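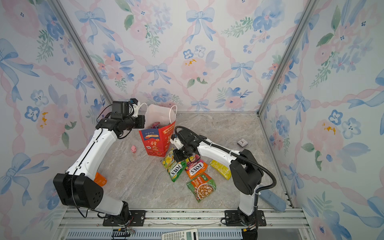 Ro-un Yeon wants it written down that the bag task is harder than anything we did last term, and that whoever put it on the list should have to do it by hand with oven gloves on. Fine, it's written down. I put it on the list.

March, notebook entry for the Vedden project, carrying on from Lise's pages. She has the other book at home, so if the numbering goes funny that's why.

Task as it stands: one arm steadies the paper gift bag by its handle, the other picks up snack packets from the floor and drops them in the top. Left arm holds, right arm fetches. We argued for ages about swapping them over, and I still think there's something in it, but the cable on the right one has more slack in that big loop and it can turn its wrist further before anything pulls tight. So right fetches, for now.

Beseveck (our control program, for anyone reading this who has joined since Christmas) now runs both arms off one clock. Before, each arm had its own timer and they drifted apart, and you'd get the holding arm letting go while the other one was still on its way over. Lise found the bug and I typed in the fix – she made me put that in.

Settings I'm leaving in place:
Gripper closing force: 600 on the slider
Ceiling for the same: 800, please don't go over it, the fingers start to bend
Log rate: 24 readings a second

The Fox's packets are the nasty ones. They're lying with one partly over the other, and the arm has to decide which it's going for before it gets there. If you set the target in the middle of the pair it tries to take both, so aim for the far end of the green and yellow one and come in from above. The plain yellow packet is off on its own and ought to be the easy one, except that it's so crinkly and shiny that Furow keeps drawing its edge in a different place every time it looks. I've had a go with the threshold and made it worse, then put it back. The noodle packet has a picture of a bowl of brown noodles on it and Furow loves it. No idea if those two facts are connected!

Leave the pink pig where it is, by the way. Furow should ignore it, and I want to know if it ever doesn't. Same goes for the little clock and the blue foam block.

The paper bag is my real worry. It's so light that if the holding arm is even slightly out, it pushes the thing over instead of keeping it still. Ro-un's idea is to pull very gently upwards on the handle the whole time, so the bag hangs a tiny bit and can't tip. I like it, but then the opening changes shape, and there's already that white stuff puffing out of the top which narrows the gap. Could try coming in from the front edge of the opening and letting go lower down. Haven't worked out the wrist angle for that yet.

Song, meaning the practice log and not music (sorry, we named it at the end of a long evening), has 3,602 lines in it and a good few of them are rubbish from before the clock fix. I've started a fresh file and kept the old one in the same folder with OLD on the end. Don't feed it to anything.

For next time:
Wrist angle for the front approach
Ask Lise if the gentle lift can go in as an option, off by default
Check the cable clips on the left arm's long link
More noodles, the packets get tatty

Ro-un has just read this over my shoulder and says the oven gloves bit was a serious suggestion.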